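Dogs and Summer Noise: Your Questions

I'm Ibsa Wolde, and I've been fostering nervous dogs for 27 years. These are the things people ask me most when the warm weather and the loud evenings come around. I'm not a vet, so please call yours if you're worried!

My dog hides in the bathtub during thunderstorms. Should I coax her out?

Nope, leave her be. She picked that spot and she feels okay there. I put a folded towel down and sit on the floor nearby with a book (my knees complain, but she likes the company).

Does leaving the TV on help?

It can. Start it well before the noise does, at a normal volume. My old hound Restura loved cooking shows, and she'd sleep through most of a storm with one on.

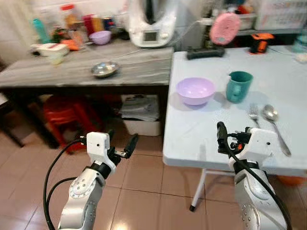
The white folding table and the tiled floor.

When should I start getting a puppy used to loud sounds?

Early, and very quietly. I play recordings so low I can barely hear them myself, for 5 minutes at dinnertime, and turn them up a tiny bit over the weeks. If the puppy stops eating, you've gone too fast, so back down and try again another day.

Can I give her something to chew on?

Yes please! Chewing and licking settle a lot of dogs. I smear plain pumpkin inside a bowl and freeze it overnight. Just check the label if you use peanut butter, as xylitol is dangerous for dogs.
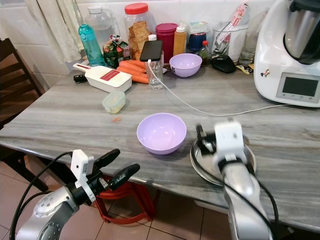 Lavender bowl and a steel lid on the gray counter.

What if he bolts?

Get the microchip details checked now, before the season gets going. We moved to Flaltonholm in September one year and I forgot to change our phone number for months. Keep a leash by the door too, and walk him before dark.

Do those snug vests work?

For some dogs, sure. Try one on a calm day first so he doesn't connect it with scary stuff.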